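The Shboul Twin Bin, After 80 Days of Abuse

I did not set out to have opinions about gray bins. I have a small basement business refurbishing and reselling household odds and ends by the lot, the kind of job where a person spends most of the day moving small things from one container into another and calling it sorting. Bins are my office furniture. When the last set gave out, I bought the Shboul Twin Bin, and I've now used it long enough to be unfair to it in an informed way.

The product is two rectangular gray bins that stand back to back. Things you haven't dealt with go in one, things you have dealt with go in the other. The box calls this a "bidirectional sorting environment." My mother had the same system with two laundry tubs and never once used the word environment.

Setup took 4 minutes, including the time I spent looking for instructions that were not in the box. You put one bin down, you put the other one behind it, and you push. Whoever packed mine had included a small bag of spare feet. I have not lost a foot. I have lost the bag.

First, what I like. The bins stay where you put them. I lean on the front edge when I'm digging for something, and I'm not a delicate leaner, and the pair has never crept across the bench the way the old Pratons did. Those would be halfway to Ohio by lunchtime. The sloping divider is also a better idea than I gave it credit for. With straight walls, small stuff collects in the corner at the bottom and you have to scrape it out with your fingernails. On the slope, a thing you've dropped too close to the wall tends to slide back down to where a hand can get at it. I was prepared to make fun of the slope and I've had to let that go.

The size is right too. You can lay out a handful of mixed stuff on the floor of one bin and see all of it at once. A deep bin hides things. I once found a perfectly good garlic press in the bottom of a deep bin, a year after I had refunded a customer for it.

Now the surface. The listing describes the finish as "work-ready," and I suppose it was ready for work in the way I'm ready for a marathon. Every hard edge that goes in leaves a line. The floor went first, since that's where everything lands, and the whitish rub marks spread out from the middle. Then the divider started. If you're the kind of person who wipes down the toaster, this will bother you a great deal.
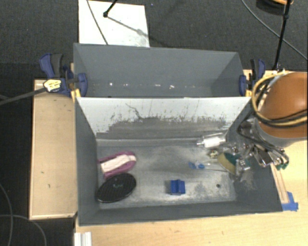
Do the scratches make it any worse at holding things?

They don't. Scratched or new, the bin holds what you put in it, and the worn places are a matter of looks. The one practical nuisance is that a scuffed floor hangs on to dust a bit more than a smooth one, so I go over it with a damp rag when I remember, and I remember about as often as you'd guess.

I'd add that the color does the finish no favors. Dark gray shows pale rubs, and the pale upper part of the divider shows dark ones, so between them they have every possible scratch covered. A speckled finish would have hidden the lot. I wrote to Shboul suggesting this and got a coupon for a third bin.

Dark gray has its own problem with dark things. Anything bright jumps out at you: pinks, blues, the yellow side of a sponge. Anything black settles in and pretends to be a shadow. Clear stuff is the worst. A clear bottle catches the light, throws it all over whatever is next to it, and you end up picking at a bright spot that has no object in it. I've moved my lamp off to one side, which helped some. If most of what you sort is clear plastic, I'd look for a bin in a flat, light color and put up with the grime.

My friend Sevim Ertürk, who sorts craft supplies for a living and is much faster than I am, borrowed the set for a week in September. Her verdict was that the bins were fine and the divider was too low. She throws. I place. I can see how a thrower might end up with half the first bin in the second before she'd made any decisions. She now uses a single Gustura tray with a high back, and she has described it to me at a length I didn't ask for.

A few words on the competition, having owned most of it. The Praton pair is lighter and cheaper and slides around, as mentioned. It also nests, and the Shboul doesn't, so if you need to put your bins away at night that might settle it. The Fatent Double is a handsome object with a lid, and I cannot tell you what the lid is for. You take it off to sort. You put it back on and forget what's in there. Mine had a crack at the hinge before the first month was out, and the company's reply was courteous and of no use whatsoever.

Cleaning the Shboul is easy enough. Warm water, dish soap, a soft brush along the foot of the divider where the crumbs of everything collect. I tried a scouring pad once to get a dark streak off the slope - a bad afternoon's work. The streak stayed and now has company.

Price. I paid 131 dollars for the pair, plus 8 for shipping, and I'd like to say I didn't flinch. That's a lot for two boxes. It's less if you count the hours I used to spend herding the Pratons back to the middle of the bench, and a lot again if you count the Pratons, which I'd already paid for. I've seen the Shboul discounted since, naturally, the week after mine came.

So would I buy it again? I think I would, with a grumble. It's steady, the shape is sensible, small things don't get lost in it, and it can take a knock. It'll look ten years old well before its first birthday. Get it if you're going to use it hard and don't plan on showing it to company. If you're a thrower, talk to Sevim, but set aside the evening.

Four out of five. I held one back for the finish, and I'm keeping the coupon.

Recent reviews
Gustura High-Back Tray: A Second Opinion
Fatent Double with Lid, and Why the Lid
Three Label Makers I Have Shouted At
The Praton Bench Lamp, Six Months On
Drawer Dividers for People Who Have Given Up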